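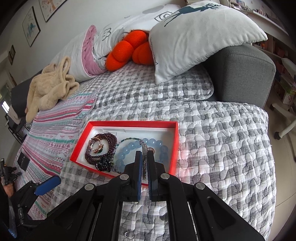
Small Faults Deserve Full Reports
By Adoración Garrido

The field of household robotics has learned to report its large failures well. When an arm strikes a cabinet or a mobile base goes down a flight of stairs, there is a form, a meeting and usually a change in the software. The small failures are treated differently. They are corrected on the spot, left out of the log, and repeated the following week. I believe this practice is a mistake, and a recent case at the Zoselville site of the Kozan project shows what it costs.

The project gathers demonstrations of fine handling with hand-held grippers, and its policies are later run on an arm in the same rooms. Jewelry was added to the task list in June of last year. A pendant on a thin chain is a hard object for two padded fingers. It has almost no thickness, it swings, and it catches on whatever lies beneath it. During a run of the trained policy, the arm closed on a chain, reported a successful grasp, and lifted. The chain had looped through a bracelet lower in the pile. The arm continued to the end of its path and the bracelet strand parted. Beads went across the floor and into the base of the arm, where one of them jammed a cable guide and stopped the wrist joint.

Nobody was hurt. The repair took 2 days, and the owner of the bracelet was paid for it. The site recorded the event as a jammed cable guide.

That entry was accurate, and it was of very little use. The guide was the last item in a chain of faults that began with a grasp check able to confirm that the fingers held something but unable to tell whether that thing was free. Gonzalo Palacios, who reviewed the matter for Clononar, went back through 1598 recorded demonstrations of the jewelry task. In 248 of them the operator had paused after the first lift, lowered the piece, and tried again. Operators had been feeling the snag through their own hands and correcting for it. The pauses had then been trimmed from the training set as wasted time.

The policy was therefore taught by people who knew how to stop, from records in which they never stopped. I find this more troubling than the broken bracelet. A snag of the same kind can occur with a lamp cord, a curtain pull or a drawstring on a child's coat, and an arm that pulls through resistance in one case will pull through it in the others.

Some colleagues at Tultonness hold that full reports on minor events would bury reviewers in paper. The concern is fair, and a short form would answer most of it. Such a form should state what the machine believed it was holding, what it was attached to, and what force was reached before it stopped. It should be filed even when the only damage is to a piece of costume jewelry.

Sites should also keep the hesitations of their operators in the record, marked as such, and a limit on pulling force should be set for every task that involves a chain, cord or strap. Zoselville adopted such a limit on 1st May. The other sites have yet to do so, and I urge them to act before their next round of trials.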